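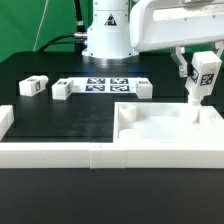
White blocks on a dark tabletop, the leftmost of three marked on its end and on its top.

Put the Label on Two Sides
By Thanasis Alexiou

Most storage boxes are labeled once. Whoever packed the box wrote on the side facing them, or stuck the label on the lid, and put it on a shelf. I think this is a bad habit and that anything meant to be stored should be marked on at least two faces.

I worked for seven years in the stockroom at Makris, a parts supplier in Flerkeck. We had up to 200 small cartons on the shelves at a time, most of them plain white. The labels went on top. That worked well at the packing bench, where you look down at things. On a shelf above eye level it was useless. You pulled the carton out, tipped it, read it and pushed it back. If it was the wrong one, you did the same with its neighbor.

The leftmost of the three blocks in the photo has a small black marker on its end and another on top. It sits at an angle, and it doesn't have to be lined up with anything for a mark to show. I would like to see the same idea used on pantry tubs, tool cases and the boxes people keep under beds.

The usual objection is that a second label takes more time. It does. It took me a few seconds per carton when I finally started doing it, and I lost more than that every time I had to pull one down to read it. The other objection is that it looks cluttered. I have some sympathy for that in a living room. I have none in a garage.

Color matters too. I prefer black on white for labels, with thick shapes and plenty of blank space around them. Pinby sells a popular set of pastel labels with gray script, and they look good on a desk. In a closet with a weak bulb I can't read them. A fat black marker and a piece of white tape will do a better job for less money.

The surface you sort on deserves the same attention. White things on a dark table are easy to find. White things on a white counter disappear, and so does the lid you put down a minute ago. My own kitchen counter is pale, so when I repack the cupboards in February I spread a dark tablecloth over it first. My wife thinks this is excessive, but she uses the cloth when she does her sewing.

I also think a tray beats a drawer for small pieces. A tray has edges, so things stay where you set them, and it can be carried to wherever the work is. We tried the Varkero drawer units at Makris and went back to open trays after four months. The drawers held more. They also hid more, and people kept ordering parts we already had.

If you have a shelf of boxes at home, take down the ones you open most and write on a second side. The short end is usually the right choice, as it tends to face out. The rest can wait until you next have them down.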